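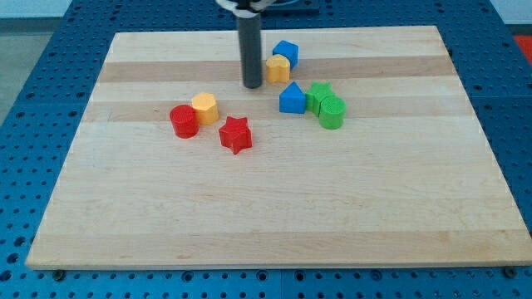 Patuscombe Playhouse will open its winter season on 13 June 2025 with Maltine, a new play by Birthe Ketilsson set in a failing department store in the last week before it closes. The production runs for nearly two hours without an interval and is directed by Latifa Kabbaj, who returns to the company after her work on Skultau. Much of the play takes place in the toy department, and the design by Horácio Magalhães draws on the plain colours and shapes of a child's blocks set out on a pale wooden board. The second act of the original draft, which was set in the owner's home, has been removed, and all of the action now occurs on the shop floor.

Tickets are on sale through the box office and the Playhouse website. Standard admission is $65. Concession prices apply to students, seniors and companion card holders, and proof of eligibility will be requested at the door. Bookings for ten or more people must be made by telephone.

The main auditorium seats 186 for this production. Two rows have been taken out to make room for the extended stage, and subscribers who normally sit in rows A and B have been moved to the nearest available seats in the centre block. Letters confirming the new seat numbers have been posted. Subscribers who would prefer another performance may exchange their tickets without charge up to 48 hours before the date booked.

Patrons are advised that the play contains coarse language, the use of theatrical haze and a short period of complete darkness. Latecomers will be held in the foyer until a suitable break, and on some nights this may mean a wait of 20 minutes.

Shalini Sisodia will lead a discussion with the cast after the first Wednesday performance. Entry is included in the ticket price for that evening.

The season continues in August with Toft, a chamber musical by Mahlet Negussie. Subscribers may book from the Monday after Maltine closes, and general sales will open one week later.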